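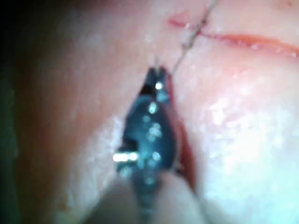
Progress report on the Felby weekend bus pilot
Prepared for the Ramasamy Fund by Hamisi Gachanja

The second payment of the grant came through in April and this report covers the months since then. The short version is that the bus runs, people ride it, and I am still not convinced it does what our application said it would do.

Service

The Saturday route has gone out every week except one, when the road by the quarry was closed. It leaves the library at 8:40 and loops through Dreno before coming back by way of the clinic. The Sunday route started late. The operator blamed driver shortages, then the fuel contract, then the driver shortages again. I have asked for the rosters and have been sent a summary of the rosters.

Ridership

Our application promised 100 riders on a typical Saturday. The best Saturday so far reached 80, and that was the day of the Dreno plant sale, so I would not build a budget on it. The operator's monthly sheet shows higher totals because it counts a return trip as two riders. Both ways of counting can be defended, but the target was written in people, and I would like us to keep to that.

The survey handed out on board looks very good on paper. Nearly everyone who filled it in was pleased with the service. They were also, of course, people sitting on the bus. We have heard very little from the households on the ridge, who were the reason for the project in the first place. The nearest stop is still a long walk downhill for them, and a longer one back with groceries.
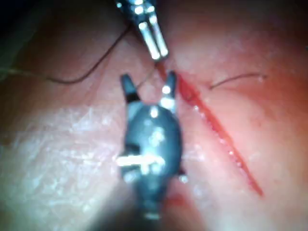
The ridge stop was due to open by June. The county wants a paved pad and a shelter before it will sign off, and the quote for the shelter is well over the line we set aside. I have asked whether a signpost and a bench would do for the first winter. No answer yet.

Arrival times by text

We were sold the Meteo service as a way to tell riders when the bus was late. It does send messages. On the mornings I checked, they came up to 12 minutes after the bus had already gone by. The supplier says an update will fix this. I have held back the final invoice until it does.

Spending

We are under budget, mostly through work that has not happened: the ridge stop, the Sunday start-up costs and the printed timetables, which I stopped when the times changed a second time. Please don't read it as savings.

Next period

I will do a door-to-door count on the ridge in October and send you the raw sheets along with the totals. If the stop is not approved by then, I would ask the Fund to let us move that money to a call-ahead van, and to drop the rider target until we have one we believe in.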